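April, evening, Tutville workshop, the table by the cable shelf

Third session with both arms on the towel task. Last time the orange arm lost its zero position after every restart, so I began with that. The cause was simple: the horn screw on the shoulder servo was loose and the horn turned a little on the shaft. I tightened it, put a drop of thread lock and did the calibration again. After 5 restarts the angle came back the same each time.

I also printed new pointed fingers for the orange gripper, 97 % scale of the old file, because the old ones touched each other before the servo reached its limit. Printing was at the Onyshchenko space, they still have the orange spool. The fit is tight but good, no glue.

For the cloth we stay with the light blue towel. The black tape strips along the edges help me a lot when I drive the arms by hand – without them I can't judge where the upper layer stops and the lower one begins. Please do not peel them off. If one strip comes loose, press it back in the same place.

Order of work for now: the black arm takes the upper right corner first, the orange one waits on the left side above the wood until the corner is held. I tried both arms moving at the same time and the towel only slid over the table.

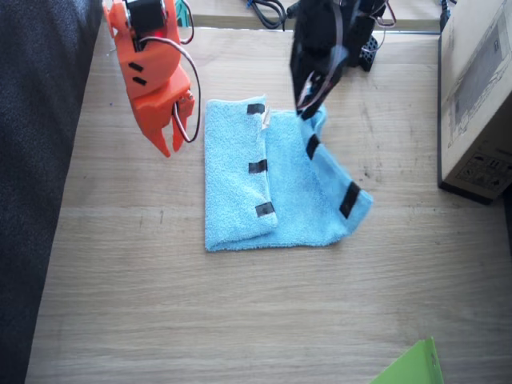
## Settings and things to do

- Gripper closing speed on the black arm: lowered to 400. With the higher value the fingers push the cloth away before they pinch it.
- Pause after closing: 16 control steps, then lift. Shorter was not enough.
- Wires on the orange arm make a big loop down to the gripper. Needs a clip at the elbow, I will draw one.
- Ask Drandero if they have longer servo cables. The ones from Bronunov are too stiff for the wrist.
- Height of the table in the config is still the old number, measured before we changed the feet. Measure again before anyone runs the automatic part.

Power supply is off, log files are in the shared folder under "towel3".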